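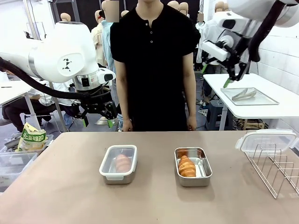
Syafiqah Saragih wrote:

> I've been reading along for months and never posted. My therapist retired in August after nine years with me, and I still set my alarm for our old slot. Is it normal to grieve somebody who is alive and well and probably on a beach? My sister says I should get a new one and move on. I tried a first session with someone else and spent 14 minutes explaining my family tree before I wanted to leave.

Oh, Syafiqah, welcome, and yes! So normal. When mine moved away I kept talking to her in the car, out loud, with the windows up - I did it for nearly a year. I even saved up funny things to tell her.

The family tree part is awful, I know. Marcelle Rolland suggested something to me on this list back then and I've passed it on ever since: write the whole history down, two pages at most, and hand it over at the second session. (Mine ran to five. Armelle Delaunay still teases me.) Then you get to talk about this week instead of 17 cousins.

And please don't judge by one appointment. I saw three people before I settled on the one I have now, and I cried in the parking lot after two of them.

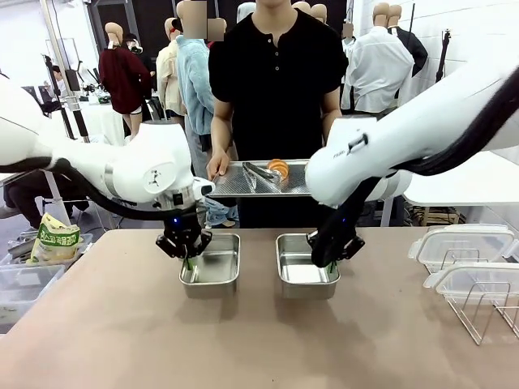

Two trays, two green stalks.

Did you get a proper goodbye session, or was it more of a letter? I ask because I only got a letter, and writing back months later helped me a lot, even though I never mailed it.

Séverine is collecting names for the evening call again, so write to her off list if you'd like to listen in. You can keep your camera off, plenty of us do.

Hugs,
Fabrice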